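Lesside Planner 2.1
Grasp and motion planning for single-arm cells. Runs in sim first — same config file on hardware.

Odd shapes are fine, thin rods too. Up to 200 grasp candidates per object, ranked by clearence.
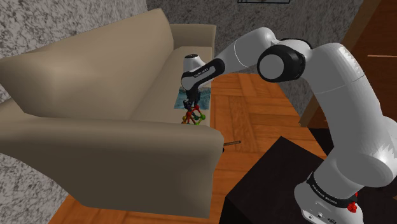
Living room sim, gripper at the ball-and-rod toy on the sofa.

Collision margin set per link. Default 30 mm, drop it for soft furniture.

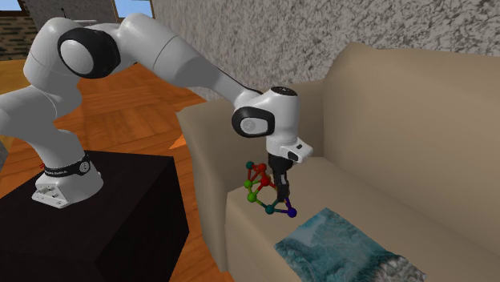 Replan rate 100 Hz. Python and C++ bindings, logs replay in the viewer. Seat licenses — ask Ah-rin Ma at Firitia, quote part no 312.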